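Plullidbridge Library Service
Loan Tablet Inspection Checklist, with Comments
Inspected 25th July by Osaze Danladi. Reviewed by Carol Whitlock.

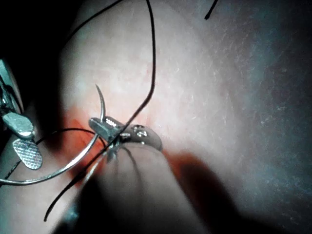

This checklist applies to all Gitora tablets lent to the public from the Bunting Street branch. Each tablet must be inspected before it is returned to the loan shelf. A tablet that fails any item in Section 1 must be withdrawn the same day.

Section 1. Battery and charging
Case free of swelling or lifted edges: Pass
Charging port clean and firm: Fail, 4 tablets
Comment: Port loose on all four. Withdrawn and tagged for repair.
Charger and cable match the tablet: Pass
Cable free of splits or exposed wire: Fail, 1 cable
Comment: Cable discarded. Replacement issued from stock.
Charge holds above half after 30 minutes of video: Pass

Section 2. Screen and case
Glass free of cracks and chips: Pass
Screen responds to touch in all corners: Pass
Protective cover fitted: Not complete
Comment: Covers for the children's tablets are on order from Skedano. Hold these tablets until covers arrive.

Section 3. Software and accounts
Previous borrower's data erased: Pass
System updates installed: Fail, 12 tablets
Comment: Last updated in February. Updates to be run overnight on the staff network.
Screen lock removed: Pass

Action required
Repair requests to be sent to Carol Whitlock by the inspecting officer. Withdrawn tablets must be stored switched off in the metal cabinet and may not be charged there.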